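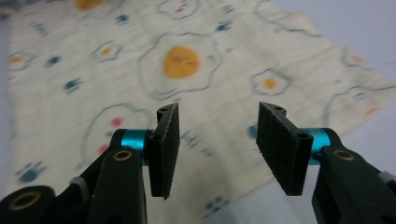

*Egg-print cloth, Lustwood folding room. See item 2.*

**Folding room walk-through, Lustwood**
Checked by: Fuseini Bawa
Follow-up: Hamish Mackay
Time in: 9 am
Areas covered: linens, folding table, baskets, floor and leads, exits

Marks used: OK, FIX (needs doing before next check), WATCH (leave it, look again in December).

## Cloths and linens

1. **Clean stock stored off the floor** – OK. Shelves are tidy. The bottom one is still a bit low for my liking but it clears the mop.

2. **Printed cloths, condition** – WATCH. The cream one with the fried eggs is wrinkled. Wrinkling on its own is no reason to pull a cloth. Check the hems by hand, both long sides, and run a thumb along the stitching. I found no loose threads longer than a fingernail. Colour-fast label was missing from two of the cloths in the Clotano bundle, so wash those separately until we know.

3. **Stained items pulled from clean stock** – FIX. See the note under the basket section.

4. **Fabric type recorded on the sheet** – FIX. Column left blank for the last delivery. Hamish to fill in from the packing slips.

5. **Folding surface clean and fit for use** – WATCH. The white top with the grey grid is usable and the lines can still be read for squaring up corners. It has smudges and scuffs, and there are patches where it looks rougher than the rest. Wipe with a damp cloth only. Please don't use the Panyasiri cream cleaner on it, as the label says glazed surfaces and this isn't one. If the rough patches start to catch on light fabric, turn the board or replace it. 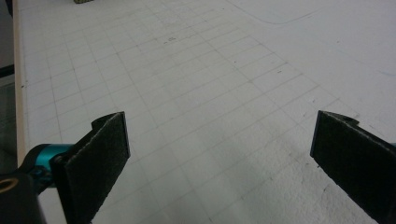

6. **Surface sits flat, no rocking** – OK. Pressed down on all corners.

7. **Table legs tight** – OK. One bolt took a quarter turn.

8. **Table edges free of splinters and anything sharp** – WATCH. The wood is smooth along the front. A small grey bracket sticks out from the edge on the right-hand side, at a height where a sleeve or an apron string could hook on it. Put tape on it for now. Hamish to say whether it can come off.

## Baskets and the cloth in use

9. **Baskets sound, no cracked handles** – OK. Flexed the green one at both ends and nothing creaked. The pale strips in the handle slots are firm.

10. **Baskets emptied before a new batch** – OK.

11. **Basket placed within reach and clear of the fold** – OK. Left side of the table works well for most people. It does take up room, so for anything bigger than a tea towel, move it to the Kollbridge trolley.

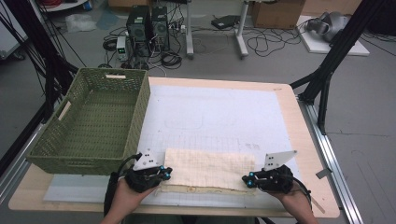
*Basket on the left, check-pattern cloth at the near edge of the board.*

12. **Stains noted before folding** – FIX. The cream cloth with the thin brown check has small brownish stains along the folded edge. I can't say what they are from looking. It goes in the soak tub, and if the marks stay after a second wash it becomes a rag. Same rule for anything else from that pile.

13. **Folds match the card on the wall** – OK, mostly. The card shows thirds and a few people are doing halves. Either will stack. Pick one per shelf.

## Floor and leads

14. **Cables clear of where people stand** – FIX. There is a tangle on the floor past the table. Coil the slack and strap it, and keep it behind the white table legs. A trip there would put somebody into hard corners.

15. **Equipment on the floor kept dry** – FIX. The computer towers and the power supply are sitting straight on the floor. No wet mopping on that side until they are raised. Dry sweep only.

16. **Cardboard cleared** – FIX. One box left near the work stand. Flatten it if it's empty.

17. **Walkway width** – OK. Measured 700 mm at the tightest spot beside the shelves. I'd like more, but it meets our own sheet.

18. **Exit door opens fully** – OK. Opened and closed it 3 times – the closer is slow but it latches.

## Comments

The egg-print cloth also has paw prints and little doodles on it, in greyish teal and a yellow-orange, with a soft, crinkly, gauze-like feel to the look of it. 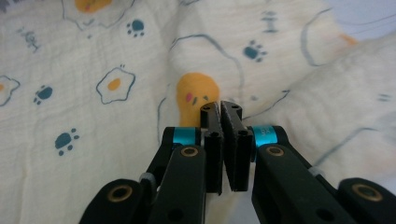
Open weaves snag more easily than flat cotton, so keep that sort away from the bracket in item 8 and don't stack it under anything heavy. Cool wash, low heat, shake out before folding. Hamish asked if it should be ironed. I'd leave it, the crinkle will only come back.

Soak tub needs a new lid. The old one is split and I've put it beside the bin.

FIX items go to Hamish Mackay. Cables first, then the stained cloth, then the paperwork. Initial each line on the door copy when it's done.

F. Bawa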